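Care of Clothing on Open Garment Racks

Residents of Bondari House are asked to observe the following guidance when using a freestanding wooden rack.

Garments should be fully dry before they are hung. Close all buttons at the neck so that the shoulders sit evenly on the hanger. Heavy coats belong at the two ends of the rail, directly over the feet, and lighter items in the middle. Leave a finger's width between hangers.

Keep the rack at least 6 inches from the wall. Knitwear should be folded and never hung. Dust the rail and shelf with a dry cloth before the seasonal change of clothing in April. 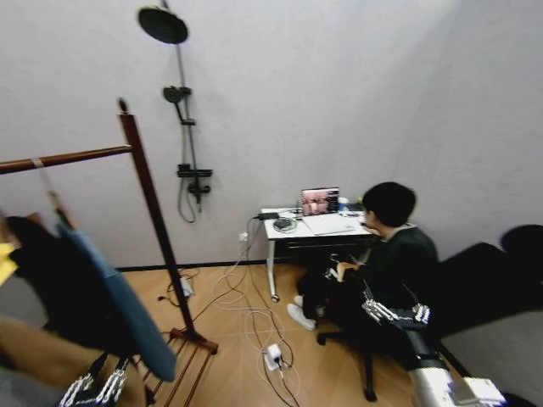

Wooden garment rack with round rail and slatted lower shelf.

Shelf slats should be wiped along their length. Any loose joint must be tightened before the rack is loaded again.

Issued by Ibsa Alemayehu, Household Services
January 16, 2021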